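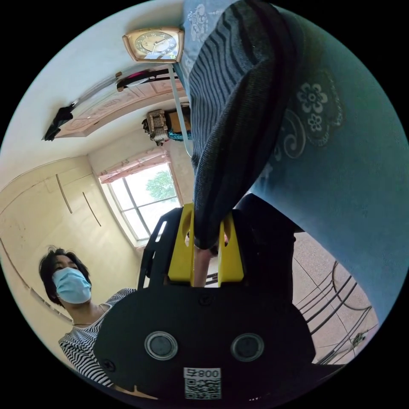
Project report: Can a two-finger gripper put the laundry away?
Course project, spring term, final version (May)

1. Question

Our group was asked to pick one household chore and judge how close machines are to doing it without help. We chose folding and stacking clean clothes on a bed. Washing and drying are already automatic in most homes. The step after them is still done by hand.

2. Data

We recorded 1218 folding attempts by people using hand-held grippers in ordinary bedrooms. Seven were dropped for missing finger-width readings, leaving 1211. Each attempt was split into grasp, lift, spread, fold and place. Labels were made in the Orkov annotation tool. The policy was trained with the Bustau package, default settings except for a longer action window.

3. Why knitwear was treated separately

Towels and pillowcases have corners, and the policy learned to look for them. Knit garments stretch under their own weight when lifted, and a sleeve or leg can twist between the fingers. Ribbed cuffs bunch up. 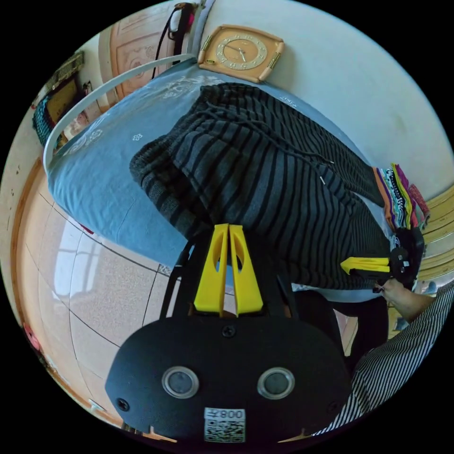

Stripes helped in one respect. They gave the tracker a clear direction along the cloth, so the fold line was placed more evenly than on plain knits. Drawstrings caused trouble: the policy often treated the cord as the edge of the garment and closed on it.

4. Test

The trained policy was run on the Prillard two-arm bench in our lab, with 30 garments it had not been trained on. A run passed if the garment ended up folded, flat and inside a taped square. The policy passed on 11. Most failures happened at the spread step, where the second arm arrived late or pushed the cloth instead of pinching it. Once a garment was lying flat, the fold itself usually succeeded.

5. Limits

The bench has a firm surface and fixed lighting. A mattress gives way under the fingers, and we did not test on one. We also did not compare our policy with the Chan baseline, which needs a depth sensor that our bench lacks.

6. Assessment

Our answer for mixed laundry is not yet. Flat items could be handled now if someone sorts them first. Knitwear needs a better spread step, and we would collect more two-handed recordings of that step before changing the model.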